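### 4.2 How sellers talk about wear

We turn now to the part of the study that surprised us most, and that we enjoyed the most as well, namely the words that people choose when they list an old game for sale. Anyone who has spent an evening hunting for a cartridge they owned as a child will know this language already. It has its own small vocabulary ("light," "tidy," "as shown," "plays fine"), and regular buyers learn to read it much the way a home buyer learns to read "cozy." What we wanted to find out was whether sellers in the same circle use these words in the same way, and whether buyers hear them as they were meant.

Our sellers all traded through the Britley swap list, which has a strong following among collectors of boxed cartridge games, or through the monthly table sales in Teven. We interviewed 53 of them between spring and August, most of them in their own homes, with coffee and usually with a good deal of the collection brought out to show us. Each seller was asked to write a fresh listing for the same 8 games, which we carried with us in a padded case, and to grade the box, the manual and the cartridge separately. We gave no guide to grading. Several people asked for one, and we had to disappoint them.

The cartridges caused very little trouble. A label is torn or it isn't, and the wording in this part of the listings was close to uniform. Boxes were another matter altogether. The same soft corner was "minor shelf wear" to one seller and "crushed" to the next, and yellowing on white cardboard drew the widest spread of terms of anything we looked at (see the longer discussion in Section 5, where we come back to sunlight and cigarette smoke). Sellers who had started out as buyers were, on the whole, harder on their own boxes than those who had come to the hobby through a shop.
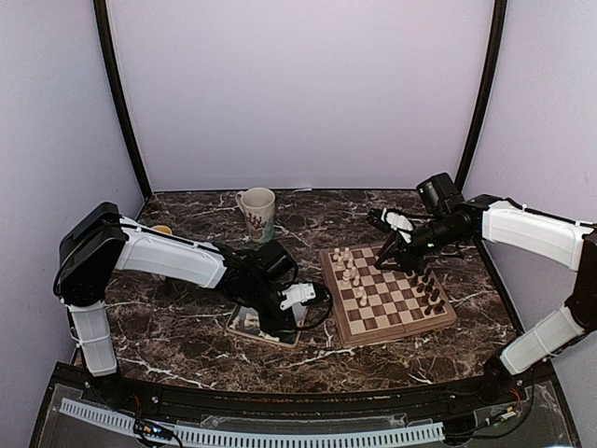

**Figure 6.** Mug on a marble-patterned tabletop.

Sarpong objected, when we read these results back to the group, that a box grade means very little without a price beside it, and that any seller worth dealing with would let the price do half the talking. We think this is a fair point, and a few others in the group nodded along with it. Our listings had no prices, by design, and it may well be that a word like "decent" carries one meaning on a cheap sports title and quite another on a late release that rarely turns up complete.

We went back to 6 of the sellers with this in mind and asked them to add a price to each listing. Only 2 of them changed any of their wording once the price was in, and in both cases the change was toward more detail - a crease that had gone without mention was now measured and given its place on the back panel. Dudov's earlier work on trading cards found something similar, though there the cards were a good deal more expensive, and the buyers quicker to send things back.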